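Cerka Screening Room: walk-through before the January animation night

Checked by: Nidia Huaranga
Second pair of eyes: Khrystyna-Mariia Tymoshchuk
Started at 4 p.m., doors at 7

I keep writing these far too long, I know, but last time I wrote "fine" next to everything and then couldn't remember what fine meant. So, comments it is.

1. Exit doors open all the way from inside
OK. Pushed both. The left one still squeaks loud enough to ruin a quiet scene (and Ríos is pretty much all quiet scenes, it's a hand-drawn river movie with maybe a page of dialogue). Oil the hinge before doors.

2. Exit signs lit with the house lights off
OK on the left. The right one flickered when I first killed the lights and then settled down. I'm marking it FIX anyway. I'd want it changed before we let people in.

3. Center aisle clear
OK. Measured it at 4 feet at the narrowest spot, next to row 5. Please don't add a folding chair there, even for a friend who shows up late! We have 30 seats and that's the number we sell.

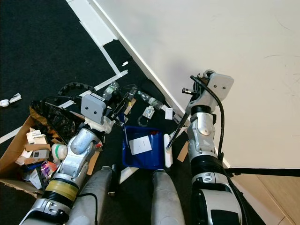 4. Step edges marked
PARTLY. The strip on the second step is curling up at the corner and I caught my heel on it. I pressed it down, but it needs a fresh piece. Khrystyna-Mariia says she has half a roll at home and will bring it.

5. Aisle lights
OK. Dim enough that you can enjoy the dark parts of the movie, bright enough to find your feet.

6. Projector, the Maken
OK. Vents dusted, fan running, lamp cover screwed shut. It sat on for an hour while we watched the first half of Ríos (for testing purposes, obviously) and the area behind it stayed cool to the hand. The flood sequence looks gorgeous on it, all those greens going to brown — I forgot I was supposed to be checking the vents.

7. Film projector and the short
NOT YET. The short is on an actual reel, 1,879 feet of it, and I want the take-up arm looked at before we thread anything that long. The guard is on but one thumbscrew is missing. If we can't find a screw that fits, we show the short from the disc and I'll apologize from the front. 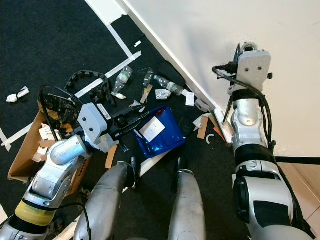
8. Power cords
FIX. Two cords share one power strip and the strip hangs off the back of the shelf by its own plug. Moved it to the shelf for now. It wants proper mounting, and the long cord to the speakers should go along the baseboard and get covered.

9. Speakers and stands
OK. Gave each stand a good shove and neither one tipped. The volume mark from the last show was too high for me. The owls in the opening cartoon nearly took my head off, so I put a new mark one notch lower.

10. Curtains and flame-proof tags
OK. The Stovutent drapes still have their tags sewn in, bottom hem, both sides. Leave the tags alone, please, even if they show.

11. Fire extinguisher
OK. Needle in the green, pin in place, inspection card signed.

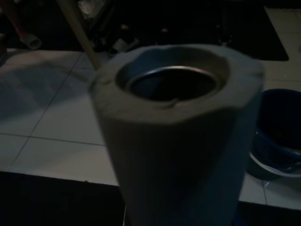
Gray cylinder with a metal ring inside the rim.

12. First aid kit
RESTOCK. Plenty of gauze and hardly any regular bandages.

Still open at 6 p.m.: items 2, 4, 7, 8 and 12. Khrystyna-Mariia has the tape and the bandages, I have the rest. Initial next to each one when it's done.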